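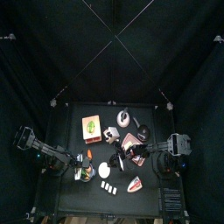
Povlow two-arm bench with the kitchen and household set out.

Povlow bench: purchasing and planning notes
README for the budget folder, kept by Éabha Tully

Welcome, and thank you for opening the file before opening a shopping cart! These notes go with the recordings in the Povlow set, and they are meant for anyone who wants to put together a similar bench and would like to know what to ask for the first time around (I had to go back and ask twice, which is never a comfortable conversation).

What the budget covers

The line for one bench is 3,575 dollars. It pays for the table, the enclosure frame with its corner connectors, the black fabric for the walls, cables, lighting, spare finger pads and all of the props. The 2 arms are on a separate lease through Lurkard and never touch this line, so please don't add them in, however tempting it is to have one grand total at the bottom of the sheet.

Props

Set aside 100 dollars for toy food and small housewares, and spend it slowly. We started with far too many things that were all the same size, and the recordings got dull in a hurry. A mix does much better: something tall, something flat, something with a handle, a dish or two, and a few pieces of play food for putting into them.

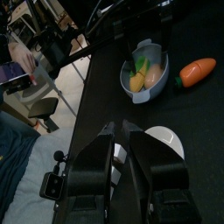
Toy vegetables that come apart in halves are lovely for cutting tasks, but do buy a second set while you're at it. Halves wander off, and Younis, our usual supplier, changes the molds now and then, so a new half may not close on an old one. I keep the spares in a zip bag taped inside the cabinet door.

Lead times

Frame parts: 13 working days, longer in March.
Fabric: cut to order by Zomdale, who like to have the measurements by Thursday for the following week.
Finger pads: usually in stock, but order them with the frame and save the shipping.
Props: whenever you like.

Things I would budget for sooner

Cable ties and longer cables, first and foremost. The ones we picked looked generous on paper and then had to go all the way up and over the frame. Extra fabric comes next, enough to redo one whole wall. And leave room beside the table for a chair, as whoever is running the session will be there a good while and will thank you for it.

Updating this file

Change the price in the sheet first, then here, and put your initials next to it. Old quotes go in the quotes subfolder, please, even the silly ones.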